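Chapter 9
Shared Worktables: Surfaces, Screens and Power

Etelka Vincze

Objectives

After working through this chapter, the reader should be able to:
define work zone, reach zone and service zone as they apply to a shared table;
calculate the clear surface left to each user after fixed items are deducted;
select a screen type and fixing for a given table edge;
place a power strip so that its cords do not cross a work zone.

Key terms: clear surface, reach zone, service zone, edge screen, clip fixing, cord path, reset.

9.1 Introduction

Chapter 8 treated the single desk, where one person uses the surface and one set of dimensions governs the layout. A shared table is a different problem. Two or more people use the same top, often at different hours and for different tasks, and the items on it belong to the table as much as to the person sitting there. Screens, power strips and cords stay in place when the users change. Boxes, tools and papers come and go.

The planner therefore deals with two classes of item. Fixed items are those that remain on or attached to the table through a full working day. Loose items are those brought by a user and removed at the end of a session. The distinction is one of practice, since a power strip that is not fastened down is still a fixed item if it is never put away.

The tables discussed in this chapter have light tops and dark edge screens, a common pairing in small workrooms. A light top makes small dark parts easy to find and shows dirt early. A dark screen reduces the contrast between a task lamp and the wall behind it. Neither choice affects the calculations in Section 9.4.

9.2 The three zones

The work zone is the part of the surface directly in front of the user, where the hands are during the task. It should be kept free of fixed items.

The reach zone surrounds the work zone and extends to the limit of a comfortable forearm movement. Containers, hand tools in current use and reference sheets belong in it. An open container should stand with its opening upward and its nearest wall no higher than the user's wrist when the forearm is level.

The service zone is the strip along the back or side of the table that carries power and screens. In the Bornham workroom layout, used as the running case in this chapter, the service zone is 300 mm deep along the back edge. This depth was set by the size of the plugs in use and the bend of their cords.
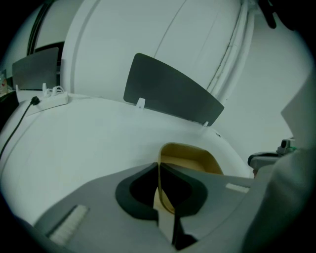
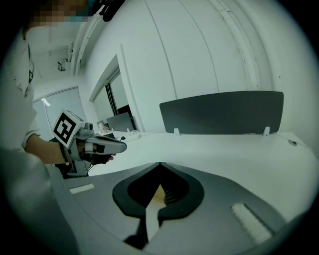 Figure 9.1. White work surface with dark upright panel behind it.

On a table with a curved edge, the boundary between zones should follow the curve. Drawing it as a straight line leaves a wedge of surface that is counted in the work zone on paper and cannot be reached from the chair. The error is small on a gentle curve and becomes significant where two users sit on either side of it.

9.3 Edge screens

An edge screen is an upright panel attached to, or standing along, the edge of a table. It has three functions: to mark the limit of one user's surface, to stop loose items from sliding off the back, and to block the direct line of sight between facing users. A screen that performs the first two functions may be quite low. The third sets a minimum height, which depends on seated eye level and is taken from Table 9.2.

Screens are fixed in one of three ways. A clamp grips the tabletop from above and below and resists a sideways push, but takes up space under the edge. A clip holds the panel at its lower edge or corner and is easy to move; the panel will lean if one clip is set lower than the other or has loosened. A slot cut in the top gives the cleanest result and cannot be relocated.

For tables whose layout changes more than twice a year, clips are preferred. The Bradik system, for instance, allows a panel to be shifted along the edge without tools. Clips should be checked for level each time a panel is moved. Rounded top corners are recommended on any panel that users reach over.

9.4 Power strips and cord paths

A power strip occupies more of the surface than its own outline. The planner must add the width of the largest plug, the bend of its cord and the space for a hand to remove it. In the March survey at Bornham, the outline of the strip accounted for 31 percent of the area that users left clear around it. The remaining area was taken up by plugs, cord bends and hand access.

The following rules apply.

a. Place the strip parallel to the nearest table edge, inside the service zone.
b. Run all cords away from the work zone. If a cord must cross the reach zone, it should do so once, by the shortest path.
c. Group plugs at the end of the strip nearest the wall outlet. Leave the sockets at the user's end free for temporary use.
d. Do not stand containers on cords.

Clear surface is then found by subtracting the service zone and any remaining fixed items from the area of the top, and dividing the result by the number of users. Worked calculations for the Takagi and Kisard table plans follow in Section 9.5.

Review before continuing

1. Classify the items on a table you use daily as fixed or loose.
2. Sketch the three zones for a table with one curved edge and one straight edge.
3. Explain why a clip-fixed panel may lean, and state how the fault is corrected.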